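How local newspapers report family quarrels that reach the police

Project report, second-year module in Media and Society
Thanasis Zervas

1. Why I chose this subject

When I came to Clundow to study, I began reading the local newspaper to improve my English. The first thing I noticed was how many small stories there were on arguments between relatives. Two cousins fight over a parking place. A son breaks the window of his father's shop. A woman throws her brother-in-law's shoes into the canal. In the town where I grew up such things are known by all the street, but they are not printed.

I wanted to understand how these stories are built. Who speaks in them, which details are kept, and what happens with the story after the first day? My supervisor advised me to keep the subject narrow, so I looked only at reports where the people were related by blood or marriage and where the police were called. I left out all cases with a death or a serious injury, as they follow other rules and are usually written by other reporters.

2. Material

I used two newspapers. The first is the Clundow Evening Post, which appears on paper and on the web. The second is the Skitau Messenger, which has only a website. Both keep an open archive, and I searched it with words such as "brother", "sister", "in-law", "row", "brawl" and "family dispute". The search gave 1,124 results. Most of them were not useful for me. Many were sports reports, because "brothers" is a common word in football and boxing, and a large number were notices for theatre plays.

After I removed these, and also the stories which were printed twice, I had 60 reports. I read all of them two times. The second reading was done after a break of three weeks, without looking at my first notes, so I could check if I would put each story in the same group again. In four cases I did not, and I discuss them in part 5.

From the 60 reports I chose 20 for close reading. I tried to take both long and short ones, and the same number from each newspaper.

3. Method

For each report I filled in a sheet with the following points:

Length in words
Place of the quarrel (home, street, shop, public event)
What the quarrel was about, according to the report
Who is quoted directly
Whether the names and ages are given
Words for the fight in the headline
Whether there is a later report on the same case

The last point took the most time. Newspapers do not always link a later report to the first one, and when a charge is dropped the names may not appear again at all. I searched by street name and by the name of the court, and this helped in a few cases.

I also asked both newspapers for a short interview. The Messenger did not reply. At the Post I could speak for half an hour by telephone with a reporter who covers the magistrates' court. She asked me not to print her name.

4. Results

4.1 The object of the quarrel

In the close reading group, eleven stories out of 20 were about a thing which can be held or moved: a ring, a caravan, a dog, a set of garden chairs. Five were about money and four about the behaviour of a person. I expected money to be first. Maybe it is first in real life, but a dog is easier to put in a headline. One long report from the Messenger spends two paragraphs on the value of an old clock and does not say until the end that the brothers had been arguing over their mother's house for years.

The place with most attention was the public event. Weddings, christenings and a retirement dinner at the Saden Hotel all received long reports, even when very little happened. The dinner case ended without any charge. It still had more words than a case where a man was sent to prison for a short time.

4.2 Who speaks

The police are quoted in almost every report, but mostly with one sentence that sounds the same each time. Witnesses are quoted more freely. They are often described only by their position, for example "a guest", "a neighbour" or "a member of staff". The family members themselves are quoted in only three of the 20 reports, and in each of them it is only one side who speaks.

I find this last result the most important. A reader gets the feeling of knowing the family, but the knowledge comes from people who saw them for some minutes. The reporter at the Post agreed with this when I asked. She told me that she always calls both sides, and that mostly the telephone is put down. If one side does talk, she writes it, and adds that the other could not be reached.

4.3 Words in the headline

I made a list of the words for the fight. "Row" is the most common, followed by "brawl" and "bust-up". As a foreign reader I had to look up "bust-up". It surprised me that "brawl" was used for events where, when I read the full text, only one person had touched another. "Scuffle" appeared just once, though to my mind it would fit many of the cases better.

There is also a difference between men and women. In stories about women the headline more often mentions clothes, hair or shoes. In stories about men it more often mentions the job. "Plumber" was in two headlines although neither quarrel had a connection with plumbing. My group is too small to say that this is true for other newspapers, and I would like to see it tested by someone with more material.

4.4 What happens later

Only six of the 20 reports had a later one that I could find. The later reports were short, and placed lower on the page. In two of them the result was quite different from the first story: one charge was dropped, and in the other case the court found that the person who was arrested had been trying to separate the others. The first report on that case is still in the archive with no note added to it.

5. Problems

The four stories I grouped differently at my second reading were all about neighbours who were also related. I could not decide if the quarrel was a family quarrel or a neighbour quarrel -- the newspaper did not decide either. In the end I kept them, but I marked them with a star in the appendix.

A second problem was the web versions. A story on the web can be changed after it is published, and I saw one headline which was softer in July than when I first saved it. I now save a copy of each page on the first visit. I should have done so from the beginning.

A third problem is my own English. Some reports use irony, and I am not sure that I found it each time. A classmate read five of the reports for me and disagreed with my notes on one.

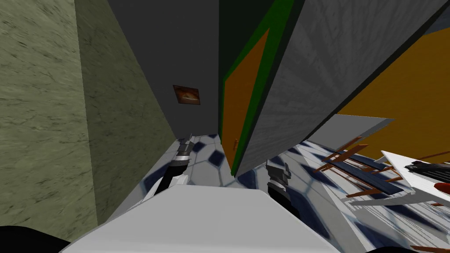 Fig. 1. Simulated hallway with two grippers above the tiled floor.

6. Discussion

It would be easy to say that the newspapers are unkind. I do not think it is so simple. The reporter at the Post explained that she may write four or five court stories on a Monday, and that for most of them she has less than an hour. A quarrel between relatives is quick to write. The facts are read aloud in court, and she does not need to explain any background to the reader, who has a family too.

On the other side, the people in these stories live in small places. Holovko, who wrote one of the articles on our reading list, argues that shame in a town is measured in years and news in days. I saw something close to this in my material. One man asked the Post to remove a report on a quarrel with his sister, because customers still spoke of it in his shop. The newspaper printed his letter and kept the report. Both can be found today with the same search.

I think two small changes are possible without much cost. The first is to add the result of the case to the first report whenever it is known. The second is to use a weaker word in the headline when the fight was weak. When I proposed the first one by telephone, the reporter said that it had been discussed at her office, and that the difficulty is who should do it.

7. What I would do next

If I could continue this work, I would include a newspaper from my own country and compare. I would also like to speak with at least one family who has been reported on, but for this I would need permission from the ethics board, and the form must be sent before the project starts.

The appendix has the list of all 60 reports with headline and length. The sheets for the close reading are kept in the department office and can be seen on request. This report had a limit of 2,000 words, so the tables for part 4.3 are also in the appendix.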